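Die Mikrowelle, an der man scheitern darf

Wer einem Roboter die Hausarbeit beibringen will, braucht Geduld und eine Küche, um die es nicht schade ist. Dandari verkauft beides als Abo, wobei die Küche nur aus Rechenzeit besteht. Im Paket »Pedis« kostet der Spaß 115 Euro im Monat. Dafür gibt es weiße Geräte vor hellen Wänden und einen Greifer, der sich davor blamieren kann.
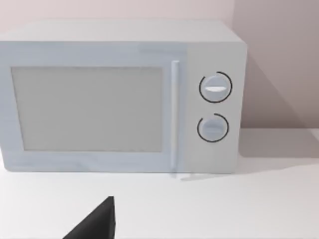
Simulation: Dandari

Zwei Drehknöpfe, ein langer Türgriff, keine Ziffer weit und breit. Meine Großmutter hätte das Gerät sofort gekauft. Für den Greifer ist so ein Griff ein Examen, und Divya Panicker, Produktchefin bei Dandari, gibt gern zu, dass ihr Team über 500 Anläufe einplant, bevor es von Können spricht. Wir haben nach 15 aufgehört, es war Mittag.
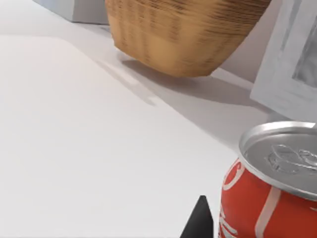

Eingerichtet ist Pedis in 3 Minuten, das Handbuch liest sich deutlich länger. Der Konkurrent Zedholm liefert mehr Räume, verlangt aber eine Grafikkarte vom Preis eines Gebrauchtwagens. Pedis lief auf dem Redaktionsrechner, wenn auch mit hörbarem Protest des Lüfters. Was fehlt, ist Schmutz. Panicker verspricht Krümel fürs nächste Update.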